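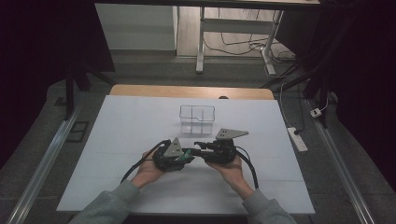

Hand-held gripper over the white board, divided clear container behind it.

Saturday, equipment planning for bench 2

Went through what we need before the December order closes. Ceiling is 3000 for everything, shipping included.

Hand-held grippers: Standico quote is 2000 for the next set, finger plates included. Esposito is cheaper per unit but sells the plates separately and wants a minimum order. Leaning Standico. Ask whether spare plates can be bought without the handle body.

Cables: both leads come off the body and hang down by the wrists. Want longer ones plus some kind of sleeve or clip at the forearm. Budget 100. If Standico bundles longer leads, move this line to spares.

Power: strip is on the floor beside the table. Price an under-table mount from Dallwood. Same order could cover a cable tray for the desk at the back wall, where the leads are in a tangle.

Containers: keep the clear divided type for now. Get a price on an opaque version with the same footprint so we can compare the two on depth readings. Not urgent.

Arm: on hold. Nolledham has not confirmed lead time or whether the controller is included. No point reserving money until they do.

To do: revised Standico quote, Dallwood part numbers, measure table underside.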